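Hovmont changes key return rules for storage units

2023-09-06

Tenants at the Hovmont self-storage site will have to return every key issued with a unit, including spares and gate fobs, before a deposit is released. The change applies to all new rental agreements and to existing ones at their next renewal.

Until now the site operator, Berovier, accepted a single unit key as proof that a tenant had moved out. An inventory carried out in April found that 436 of the 1484 keys on its register could not be matched to a current agreement or to the key cabinet. Locks on the affected units are being replaced in order of vacancy, with occupied units left until the tenant agrees to a date.

Under the new rules, keys are issued as a set on one ring and signed for as a set. A set that comes back incomplete is recorded as not returned, and rent continues to accrue for up to 5 days while the tenant looks for the missing item. After that the cost of a replacement cylinder is taken from the deposit. Fobs are deactivated on the day the agreement ends, whether or not they have been handed in.

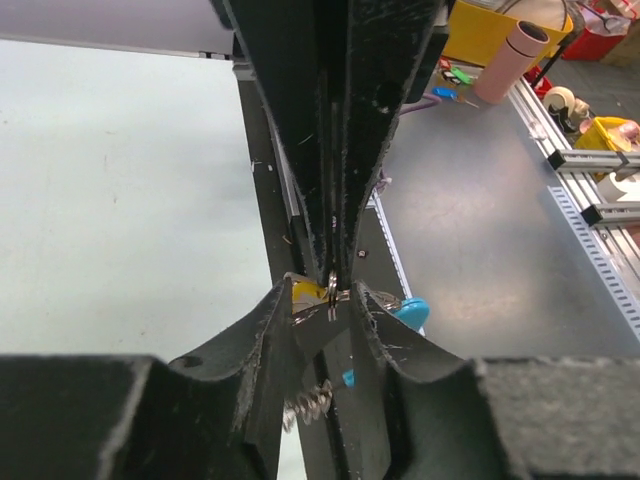
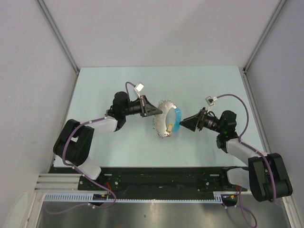 The replacement cylinders are supplied by Limsakul and use a restricted key profile, so copies can be ordered only through the site office. Tenants who need an additional key must apply in writing and show the original agreement. Padlocks owned by tenants are still allowed on the smaller lockers in the annex - these have no built-in lock and are outside the scheme.

Business tenants with 12 or more units may keep a master key, subject to a separate agreement. Sultance, which leases the upper floor for document storage, already operates under such an arrangement and will see no change to its terms.

Keys can be returned at the office counter during opening hours or placed in the drop box by the main gate. Items left in the drop box are logged on the next working day, and the logged date is the one used to calculate any rent due. Receipts are sent by email - paper copies are available at the counter on request.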